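Tadhg Dunne
25 February 2018

A thread on making a bed, and on packing less, from a man who has done a lot of the first lately and is still pretty bad at the second. Get a coffee, I tend to go on (1/10)
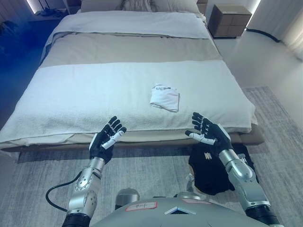
2/10
Start with the layers. White duvet up by the pillows, a runner across the middle in that grayish-beige color that goes with everything, then a thick white blanket over the foot. I used to think runners were hotel nonsense. My sister gave me one in January and I've come all the way around!
14 replies · 31 shares

3/10
The blanket at the foot is the part I'd fight for. Let it hang over the front of the mattress a bit and the whole bed looks softer, even if you did the rest in a hurry. Mine came from Horgan, the little linen store by the old post office (they still wrap things in brown paper, bless them).

4/10
Now the folding. I put one small white thing on the blanket, folded flat into a rectangle with the dark print up on the top edge. I love a folded garment on a made bed. It makes me feel like somebody's expecting me.
9 replies · 22 shares

5/10
My fold, for anyone who asked last time: lay it face down, bring the sides in to the middle, smooth it with your palm, then fold the bottom up and turn it over. Go slowly on the sides. If they're crooked, everything after them is crooked too.

6/10
White cotton shows every crease, so I fold it while it's still a little warm from the dryer. Colored stuff can sit in the basket till evening and I won't lose sleep.

7/10
On to packing. I've got a Trakska bag that holds far more than I should ever carry, and for years I filled it just because it was there. These days everything goes on the bed first, folded, and I walk off and make tea before any of it goes in.
6 replies · 18 shares

8/10
You'd be surprised what looks silly after a cup of tea. Last trip it was a second sweater and a pair of dress shoes (for a weekend at my aunt's, where we played cards and fed the hens).

9/10
And yes, I make the bed all 365 mornings, guest or no guest. My mother did, and I grumbled about it right up until I had a bed of my own to make.

10/10
Tell me how you fold yours, and whether the runner stays on at night or goes over a chair. Mine goes over a chair.
27 replies · 200 shares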